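The Gedholm Folding Club is a student robotics club that teaches machines to handle clothes. It was started by Simão Valente, then in his second year, and it meets in a long upstairs room at Gedholm that is generally agreed to be too warm in August. Members work with hand-held grippers, which they carry about and use on garments themselves, so that the recordings can later be used to train an arm.
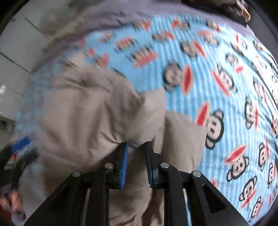
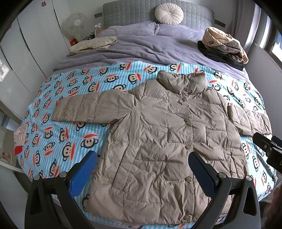 Beige garment work on a monkey-print blanket; the second view shows a quilted jacket laid out on the bed.

Origins

The club grew out of a term project called Prendatance, which set out to fold tea towels and, after a good deal of patience on everyone's part, did manage to fold a few of them. Valente was joined by Sofia Figueiredo, who had been sewing since childhood and knew a great many things about how cloth behaves that the others had to learn slowly. It was she who persuaded them to move on to coats and jackets — a padded sleeve, she liked to say, has opinions of its own.

Activities

New members begin with flat cloth and go on to sleeves, collars and fastenings as they feel ready. Each is asked to record 65 attempts in the first term, working in ordinary bedrooms where they can. The shared collection, known as Barreto, passed 1000 recordings in its first year and had reached 4000 by October 26, 2020. Duarte Vieira looks after it and writes the notes that go with every attempt, including the ones that went badly.

Competition

The club has entered the Jindport student contest 3 times. Its best result was a second place in the outerwear class, with Amirhossein Ghasemi leading the team.

Comments

Rodrigo Moreira: Lovely to see this written up. I was in the tea towel group and I still fold mine the Prendatance way!

marta_k: Do they take people who can't program? My daughter would adore this.

Duarte Vieira: Yes, very gladly, half of us couldn't when we joined. Tell her to come along and bring a jumper.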